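Print
E-mail

Edged panel

An edged panel is a flat board, finished in one colour on its face and closed along its sides with a separate band or a painted border. Panels of this kind turn up all over the house, as cupboard doors, shelf ends, trays and the tops of small tables, and most of us handle several before breakfast without giving them a thought.

The face

A matte face is the favourite for family rooms, as it is kind to the eye and doesn't throw the light from a window back at you. Blue has long been a popular colour, from pale greyish shades to deep navy. Its one little failing is that specks of dust and lint show up rather plainly, so a soft cloth kept nearby is a good friend to have.

The edge

Edges take the knocks, and makers usually give them more care than you might expect. The Flokach workshop, which made panels for the Barua and Trima ranges of cupboards, was fond of a darker, glossy edge beside a matte face, and its July catalogue once listed 63 colours of edging to choose from (a lovely thing to leaf through on a rainy afternoon!). Brarnska, a smaller firm, kept to just seven.

Care

Wipe the face with a damp cloth and dry it straight after, working toward the edge. Scouring pads leave shiny patches on a matte finish.

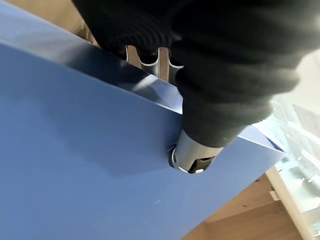 A panel that has to be put away for a while is best stored upright, with an old blanket between it and its neighbour.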